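I fold laundry for a family of five, and for years I have been reading that a machine will soon do it for me. So this winter I started keeping a list of chores, with a note next to each one on how close the machines are. It has 39 lines now. Most of the notes say "not yet."

The dishwasher and the robot vacuum are on the list, marked done. I don't think they count for much. The dishwasher still needs someone to load it, and the vacuum needs someone to pick up the socks first.
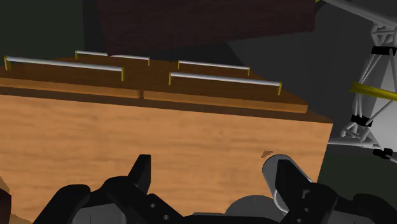 Putting things away is the chore I care about most, and it starts with getting a drawer open. People who train robots often begin in simulation, where a missed grab costs nothing. A cabinet with four drawers and a long bar handle on each is a kind setup for a two-fingered gripper, because there is plenty of rod to close on. My own dresser has small round knobs, one of them loose, and the bottom drawer sticks in February and again in July.

I worked at the Flultier plant in Edham before the kids came along. We had arms on the packing line that did the same lift all shift and did it well. The boxes came in one size and stopped in one spot. When a flap was bent, a person walked over and fixed it. I think about that a lot when I see a video of a robot in a kitchen. I want to know who set out the cups.

My guess is that drawers will be solved before laundry, and laundry before bathrooms. I would pay 50 dollars a month for something that could put away clean clothes, even slowly, even overnight. I wouldn't pay that for one that needed me to stand there.

The list gets another look in the fall. For now there are two baskets on the stairs and I have to go deal with them.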